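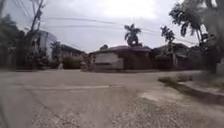
When should a cracked concrete street be sealed, and when should the slab be replaced?

Seal when the crack is narrow, the two sides are level and the slab doesn't move under a truck. Replace when the sides have shifted in height, when the corner rocks, or when the same crack has opened again after two sealings.

Most of the calls to the Rurby streets desk this summer were a version of that question, so the rest of this item sets out how the inspection is done and what happens after it.

An inspector walks the block and rates each slab separately. Crack width is read with a feeler gauge at three points and the widest reading is recorded. Height difference across a joint is read with a straightedge and a wedge. Surface wear, including exposed stone and scaling, is noted but does not by itself put a slab on the replacement list. A rough surface is noisy and hard on bicycle tires. It can still sit on a sound base.

The base is the part that decides the cost. Water that gets through an open joint carries fine material out from under the slab, and the void it leaves is not visible from above. Crews check for it by sounding the slab with a steel rod and listening for a hollow return. Where the return is hollow but the slab is in one piece, grout can be pumped through drilled holes. Where the slab is already in several pieces, grout is wasted.

The current list has 319 slabs on it, 16 of them marked for full replacement. The Druna section goes first. Its joints were last filled with a hot-poured sealant that has pulled away from the concrete on the north side, and the old material must be sawed out before new sealant will bond. Rao Street follows, then the short connector at Hover, where the drain inlet has to be reset to grade before any concrete is placed.

Sealing closes a lane for one working day. Replacement takes longer. Fresh concrete is kept off limits until test cylinders reach the required strength, and the crew will not open it early on request. Residents whose driveways meet a replacement slab will get a door notice 2 days ahead with a parking map.

Sealing is not done on a damp joint. If rain falls overnight the block moves to the end of the list, and the door notice is reissued.

Work on the Druna section is to be finished by November. Corrections to the slab list go to Harish Warrier at the streets desk, with the nearest house number and the side of the street. The list was last updated August 29, 2019.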